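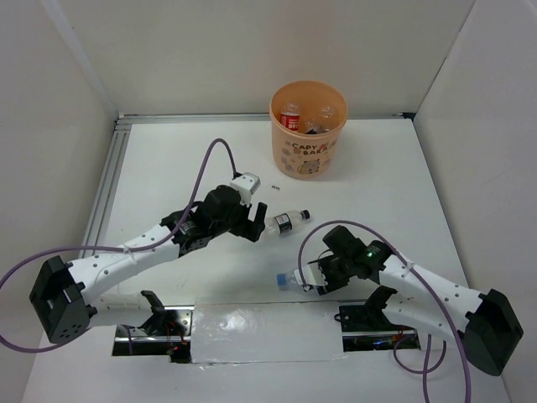 *A bottle for each arm at the Perkance open day, with the capybara bin waiting at the back.*

The sign in the parking lot said the robots would be sorting recycling until four. I got there a little after one on a Sunday in June, which left plenty of time to watch a machine do a job I do in my kitchen without looking.

Perkance has its shop in the old Wallner building, on the side away from the river. The company puts together small two-armed workstations and trains them on household chores. Once a year it opens the doors, sets out lemonade and lets the public stand behind a strip of tape. A staff member told me they had 450 sign-ups this year. I believe it. The line for the folding table with the free stickers was longer than the line for anything with a motor in it.

I have been to a fair number of these. The pattern rarely changes. A young engineer explains that what you're about to see is hard, then you see it, and it looks easy and slow at the same time. People clap anyway. I wanted to know something duller: how much of this would hold up in a place where the trash isn't picked out in advance.

The recycling station sits in a white booth with walls on three sides. Its two white arms are mounted at the front, and the job is to pick up empties and get them into a plastic bin with cartoon capybaras on it. The kids loved the bin. I'd guess it did more for public opinion of robotics that afternoon than the arms did.

When the thing works, it is pleasant to watch. The arms come down, the grippers close, something goes up and over the rim. Then there's a pause long enough that the man next to me checked his phone. Both arms can carry at once, and the host made a good deal of this, though I noticed that they rarely let go at once. One tends to wait while the other finishes. It reminded me of two polite people at a door.

I asked how long a bottle takes. The answer was that speed isn't the point yet. Fair enough, but it's a point for anyone who might pay for one. So I asked about practice instead and got a straighter reply. The system on show had been trained on 2,070 runs of the task, nearly all of them guided by a person at a set of controls. That is a lot of afternoons spent putting bottles in a bin so that a machine can learn to put bottles in a bin.

The company calls its control software Flovitz. There is a poster about it, with arrows. I read the poster twice and came away knowing that Flovitz takes in camera views and puts out motions, which I had more or less assumed.

Crushed bottles are where I started paying closer attention. A smooth, full-shaped bottle is a kind object. It has one form and it keeps it. A crushed one has a different form every time, and clear plastic is a nuisance for cameras to begin with, all glare and see-through folds. The screen beside the booth carried the view from the gripper, and I spent more time watching that than the arms themselves.
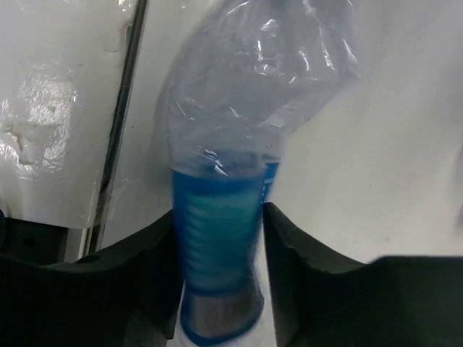
*The gripper's own view: a crumpled bottle held low, with the label between the fingers.*

I'll give credit on the grip. Going in low, by the base and the label, is about what I would do. The top of a bottle in that state is mostly creases and air. I asked whether the machine had picked that spot or whether its human teachers had always grabbed there and it was copying them. The host thought about it and said probably the second. I liked that answer more than anything on the poster.

My other question was about failures. Perkance keeps a tally for open days, and before lunch, I was told, the station had made 128 attempts. The success rate was "really good." I asked for the number and was promised an email. It hasn't come.

There was also talk of a customer. Kalex, a firm that runs snack rooms for office buildings, has agreed to try 2 stations later in the year. I find it hard to picture. An office snack room has half-full coffee cups in it, and yogurt, and a person reaching past you for a spoon. It doesn't have three clean walls and a roped-off crowd. The host said the trial would be "supervised," so somebody will be paid to stand near a robot while it throws things away. That somebody has hands.

Around three the crowd thinned out and the station kept going. A girl in rain boots asked if the robot could take her lemonade cup. The host said it hadn't learned cups. She looked at the arms for a bit longer, then walked over to the regular trash can by the exit.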